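Flumuta 双臂装箱工作单元
配置与维护说明
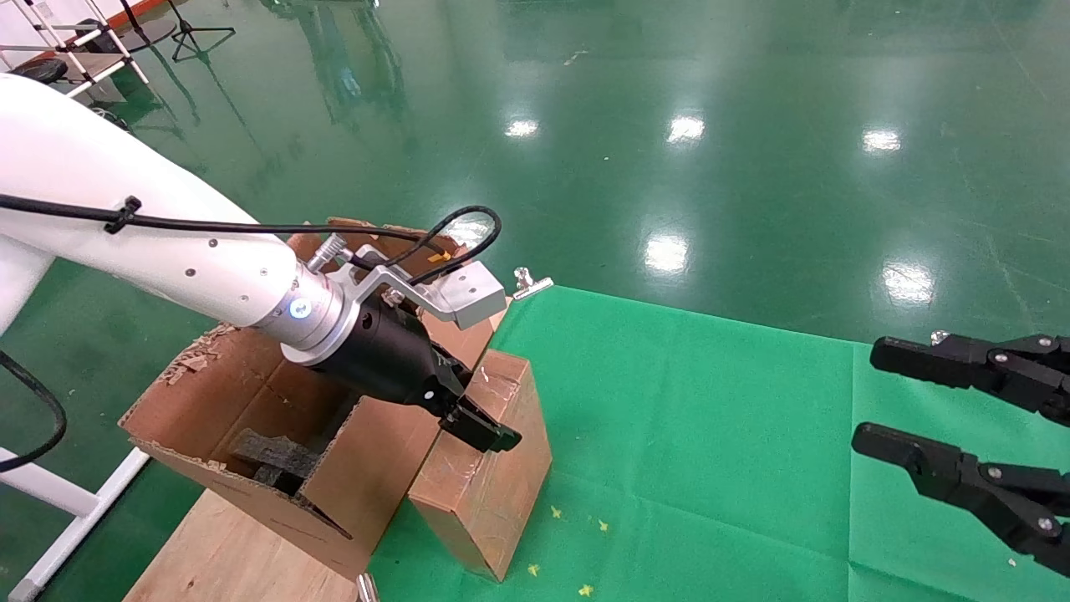 工作单元左臂末端:线缆沿臂体上侧敷设并绕过腕部,夹爪指尖抵于直立窄纸箱上沿。

产品概述

Flumuta 双臂装箱工作单元由 Rondora 公司设计并供货,适用于小批量、多规格纸箱的取放、开箱整理及缓冲材料装填作业。标准配置包括机械臂两台、电动夹爪两副、腕部支架两件、铺设绿色台布的作业区以及控制柜一台。订货编号为 2533。控制软件采用 Jokia 平台,出厂时已完成授权。

本页内容适用于现行批次。早期批次的腕部支架孔位与现行产品不同,订购备件前请核对铭牌。

安装条件

一、安装地面应平整、坚实,无油污及积水。环氧地坪可直接安装,地脚处须加垫防滑片。
二、机械臂底座固定后,应使用水平仪在两个相互垂直的方向分别校验。
三、控制柜前方应保留检修通道,柜门须能完全开启。
四、顶部照明在光滑地坪上易产生反光。启用视觉功能的用户,应在正常照明条件下完成标定,标定后不宜更换灯具位置。
五、作业台布应展平后以金属夹固定,不得有褶皱进入夹爪的运动范围。

末端组件的装配

末端组件自内向外依次为法兰、腕部支架和夹爪。装配前应切断动力电源,并将机械臂置于维护姿态。

法兰端面应以无绒布擦净。支架与法兰之间不得加装垫片。螺钉按对角顺序分两遍紧固,首遍预紧,第二遍紧固至随机手册规定的力矩。夹爪安装后,应以手轻推指部,确认无松动及异响。

更换支架后必须重新执行工具坐标标定。未经标定即投入运行所造成的夹爪或工件损坏,不在保修范围之内。

线缆敷设

末端线缆沿臂体外侧敷设,以线夹固定,在腕部上方应预留弧形余量。余量过小,腕部旋转时线缆受拉,接头易失效;余量过大,线缆可能与料箱边缘发生钩挂。敷设完成后,应以低速模式使腕部关节在两个方向各运行至软限位,全程观察线缆状态。

线夹位置不得自行移动。线缆上的标签用于区分供电与通信线路,更换线缆时应将标签移至新线缆的相同位置。

夹爪的使用与调整

夹爪可对纸箱执行夹持、按压及扶正动作。处理瓦楞纸箱时,建议采用低夹持力参数组。重复使用的纸箱边缘往往已有破损,瓦楞层外露,夹持点宜选在箱体完整的部位。碎屑落入连杆间隙会影响指部闭合,应及时清除。

当两副夹爪指尖闭合位置出现偏差时,按下列步骤处理:

1. 在控制界面中选择“末端”,进入“零位”页面。
2. 令夹爪完全张开,检查连杆螺钉有无松动。
3. 清洁指部内侧及连杆铰接处。
4. 令夹爪缓慢闭合,执行零位写入。
5. 连续开合 12 次,观察重复情况。
6. 偏差仍存在的,应停用该夹爪并联系服务部门。

定期维护

每班:清理台布及料箱周围的纸屑、胶带残片和其他散落物;查看线缆外皮有无磨损;确认急停按钮功能正常。

每周:检查台布夹具、线夹及夹爪连杆螺钉;以微湿软布擦拭臂体外壳,不得使用含溶剂的清洁剂。

每月:检查法兰与支架的连接螺钉;导出运行日志并留存。

每 9 个月:由具备资格的人员更换夹爪连杆衬套,检查关节密封,并重新执行双臂相对位置标定。该项工作结束后,应填写维护记录表,由设备负责人签字。

常见问题处理

夹爪无响应:确认末端供电已开启,检查腕部接头是否插接到位。重新插拔接头须在断电状态下进行。

按压纸箱时箱体滑移:降低下压速度,检查台布是否绷紧,必要时调用另一侧机械臂扶持箱体。

腕部运行至某一角度时通信中断:多为线缆内部折损所致,应更换整根线缆,不得采用中间接续方式修复。

双臂干涉报警:检查作业程序中的共用区域设置。解除报警后,应先以手动低速方式将其中一臂退出共用区域,再恢复自动运行。

安全要求

自动运行期间,人员不得进入机械臂工作范围。取放料箱、整理台布及清除异物,均应在单元停止并确认后进行。维护作业时,控制柜主开关应上锁挂牌,钥匙由作业人员随身保管。

备件及服务

常用备件包括夹爪指部、连杆衬套、末端线缆组件、线夹、腕部支架及台布,可单独订购。夹爪指部须成对更换。

Rondora 在吉马良斯(Guimarães)设有服务中心,负责夹爪返修及整机检测。返修件寄出前,请拆除自行加装的附件,并随附故障说明和设备铭牌照片。维修期间需要周转夹爪的用户,应在提交返修申请时一并注明。

保修期为 2 年,自验收单签署之日起计算。台布、指部垫片等易耗件不在保修范围之内。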